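Sun 26 February

Up too early, legs like wood. Bus back from Illitz didn't get in till past midnight and then couldn't sleep, kept playing the second half over in my head.

So. We lost 3-4. Three up at the break, three!! and then they just ran at us. I don't think our left side touched the ball for twenty minutes. Coach says it was fitness. I say it was the switch to the back three, which we've practiced what, twice? But I'm the backup keeper so I get to have opinions and a cold bench.

Attendance 1,583, they read it out over the speakers. Biggest crowd I've ever sat in front of. Most of them in Norkisent scarves, loud from the first whistle, drum behind our goal the entire time. Loved it, hated it.

Maj-Britt Forsberg was the best player on the field by a mile and she's on our side, so that's something. Two goals and the pass for the other one. The free kick, my god. Over the wall and dipping, their keeper took one step and gave up. She didn't say a word on the bus after, just sat with her hood up and ate an entire bag of pretzels.

Onyshchenko went off with the ankle again. Same one as October. Scan tomorow. Not good, she couldn't put weight on it. If she's out we've got nobody tall for corners and Zillberg are all giants.

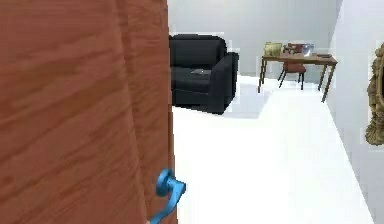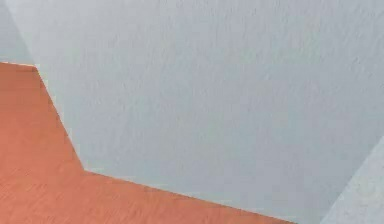

Orange door, plain wall.

Table as of tonight: we're 6th. Were fourth on Friday. Top four go to the playoffs, so we need something from Zillberg and then hope the others trip up. Did the math on the back of the team sheet and lost the team sheet.

Training moved to the evening, turf field, bring both pairs of boots. Mine still soaking. Stuffed with newspaper by the heater, whole apartment smells like a swamp.

Extra keeper session before that, crosses and more crosses. Asked for it myself so can't complain. Dropped two in warmups yesterday and the goalkeeper coach saw both, wrote somthing in the notebook. She always writes something in the notebook.

Want to play so bad. Cup game maybe? They rotated last year for the cup. Not going to ask. Might ask.

Mom called, had watched the stream, wanted to know why I was yelling at the linesman on camera. Offside by a yard, Mom. She thought the green warmup jacket looked nice.

To do: laundry, tape, pay Forsberg back for the sandwich, ice the knee, call physio re Thursday. Eat an actual vegetable.

Bed by ten. Really this time.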